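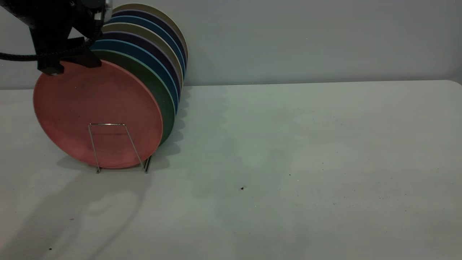

Home > Kitchen & Dining > Secondhand > Ask > Log in

Is there a polite way to get my share of a dinnerware set back from a former roommate?

Posted in Secondhand & Shared Stuff

I need a ruling from people who don't know either of us. Two years ago my roommate and I split the cost of a set of colored dinner plates when we moved into a place on Brumermont. We each put in half. No receipt, because we were 24 and believed in things.

In August I moved out in a hurry, and the plates stayed because I was told it would be "easier." Easier for whom was not discussed. Now I own a bowl and a lid. I asked for my half and got back a thumbs up, and then silence. I asked again and was told that splitting the set would "ruin it." I've offered to take the ugly colors. I've offered to be bought out.

I know they're only plates. I also know what new ones cost. Do I keep asking, or do I eat off the lid until I die?

fundix_fan
14 comments | 3 shares

Talha Rind

You have one more ask in you before you turn into the person who texts about plates, so make it a good one.

Don't ask for "my half." That invites a debate about what half means, and your old roommate has already shown a talent for it. Name the colors you want and a time you'll be at the door with a box. "I'm coming by at 6 with a box for the pink, the navy, the teal and the gray-brown" is hard to answer with a thumbs up. If the reply is still about ruining the set, name a price and say you'll take either one. Keep the price low. You are paying for the end of the conversation.

On the ruining argument: mixed colors are the one kind of set that doesn't care. I broke up a white Venberg service with my ex and we both ended up with something that looked like a mistake. With colored plates, people assume you chose it. Mine are now from several kitchens and I get compliments, mostly from people who want to be fed. 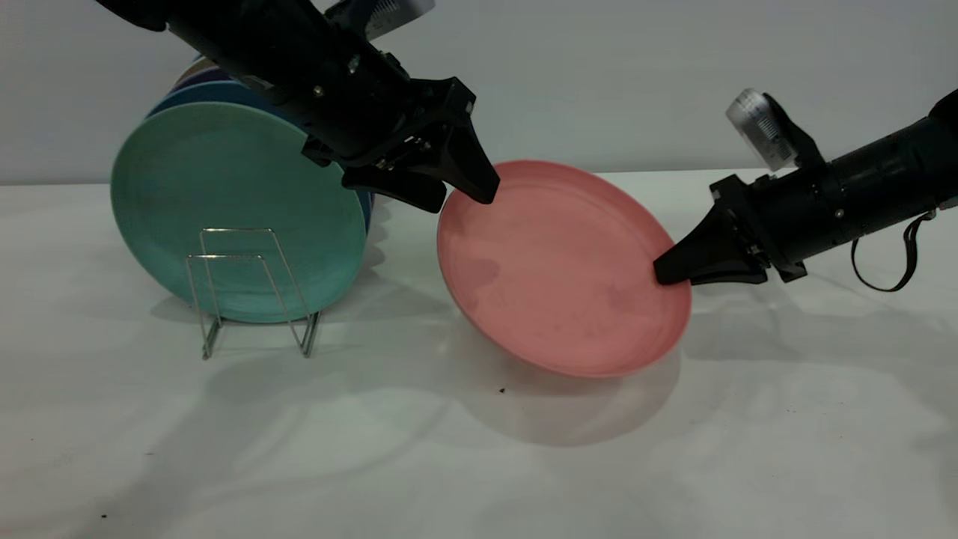
Matte pink with a few scuffs. Still a perfectly good dinner plate.

Check for wear before you fight too hard, though. Matte finishes pick up gray marks from forks. A lot of those come off with baking soda paste and a soft cloth, but go easy and try a small spot first. Chips are another matter. If the rim is chipped, let your roommate have the moral victory and the plate.

If you do get them, wrap each one on its own and stand them on edge in the box, snug, with a towel underneath. Laid flat in a stack, the bottom one carries everybody else, and you know how that feels.

128 people found this helpful

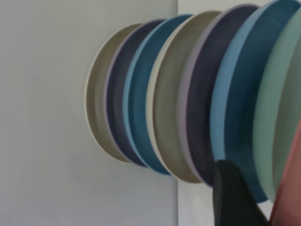 Small claims, since someone will bring it up

jatoi_jim

Someone always says small claims, so I'll say it. Don't. I took a guy to small claims over a couch. I won, and I never saw the money or the couch. The filing fee would have bought you plates.

Go to a thrift store.

2 people found this helpful

brumermont_beth

do you have any texts from when you bought them? my cousin had the same thing with a blender and the texts settled it. also why did you take the lid

Related: Who keeps the dog bed? | Removing fork marks | 1,325 views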